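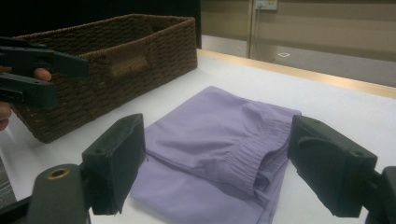

Storage Baskets: Which Advice Is Worth Following?

Home » Around the House » Storage

Every spring the same basket tips come back, and most of them sound better than they work. I've had woven baskets in closets, bathrooms and a mudroom, and I don't buy half of what gets passed along.

"Baskets make you tidy." No. A basket hides a mess very nicely and the mess keeps growing. If you can't say what goes in it, leave it at the store.

"Freshen them with baking soda." I left a layer in a musty one overnight and in the morning it smelled like a musty basket with baking soda in it. Two afternoons on the porch did more. Keep them out of strong sun, though, or dark colors fade on one side.

"Just hose it off." Maybe, if it's plastic. Paper cord goes soft and grass can mildew down in the weave, where you won't see it until it smells. Use the brush end of the vacuum, then a cloth wrung out hard. For crumbs, turn it over and slap the bottom.

"Hair spray stops shedding." For a week, and then it's sticky and collects lint. Snip loose ends with nail scissors. Don't pull them — one good tug can open up a whole row.

"Steam it back into shape." This one I'll give them, partly. A slumped side will come back some if you mist it lightly, pack it with towels and let it dry all the way. Mine took 2 days. A broken rim won't come back no matter what you do.

Liners are worth it, but skip the fitted kind. Kuvport wanted 9 dollars for one and it shrank in the first wash. An old pillowcase folded over the rim does fine.

And measure the shelf first, front to back, with the door closed. I own a very handsome Ondrejka basket that has never fit anywhere. It holds wrapping paper on the floor of the hall closet, and I trip on it every December.

Filed under: baskets, closets, cleaning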